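Home | Shop | Kettles | Teapots | Sale | Contact

Wakside Stovetop Kettle, 2 quart
By Doina Kovačević
29 March 2022
14 comments | 90 shares

I've been selling kettles out of Honmont for a long time now, and this is the one I take home with me. It holds 2 quarts, it fits on the small back burner, and the handle folds flat so you can shove it in a cupboard. My old one never did that and I cursed it every single morning!

The whistle is loud – I mean wake-the-dog loud – but you can flip the spout open if you'd like some peace before seven. We had a batch in February with a stiff lid, and those all went back to Findow. The new lids lift off with one finger.

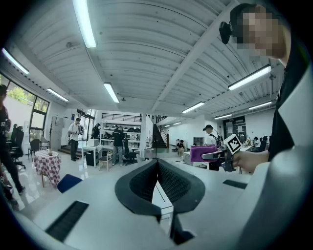 It comes in cream, dark green and a sort of brick red. The green is my favorite, though it does show water spots if you live somewhere with hard water like I do (a splash of vinegar, boil, rinse, done). Works on gas and electric. If you have an induction stove, get the Onishi kettle, item 814, which has the right kind of base and pours nearly as well.

Spare whistles and lid knobs are in stock too – just add a note to your order.

Share | Print | Back to Kettles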